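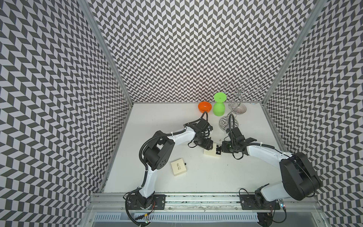 Clula teleoperation project
Progress report to Breser, October 2021

Work this period went into the two-arm tasks. Everaldo Evangelista did most of the demonstrating and Nahuel Farías looked after the recording software and the training runs.

Demonstrations

The target in our plan was 500 usable demonstrations of the small box task by the end of this period. We recorded 576 and kept 543. The other 33 were dropped for missing joint data or because the operator stopped partway through. Both arms are driven by remote control, one operator per session, and each demonstration starts from a reset table.

The boxes are light and have lids, and they need both grippers. Most of the early trouble was in timing. If one gripper closes well before the other, the box turns and the operator has to start the approach again. Everaldo now brings both grippers in slowly and pauses before closing. We kept the recordings with a second approach in them, as long as the box ended up held by both arms. Nahuel thinks the policy needs to see some recoveries — we will know more after the next training run.

Other objects stay on the table during recording, among them an orange bowl, a green plastic cup and a wire stand with a mesh basket. Their positions are changed between sessions.

Equipment

We lost 4 working days in August to a faulty wrist cable on the left arm. The replacement came from Ollomia and has given no trouble. The patterned walls are staying up for the rest of the project so that the backgrounds match across sessions.

Training

A first policy was trained on the early recordings only. It reaches for the box reliably but often closes the grippers at the wrong height. The full set is now loaded on Kim, our training machine, and the next run is ready to start.

Next period

Train on all 543 demonstrations and test with box positions not used in recording. Begin practice sessions for lid opening. No change to the budget is requested.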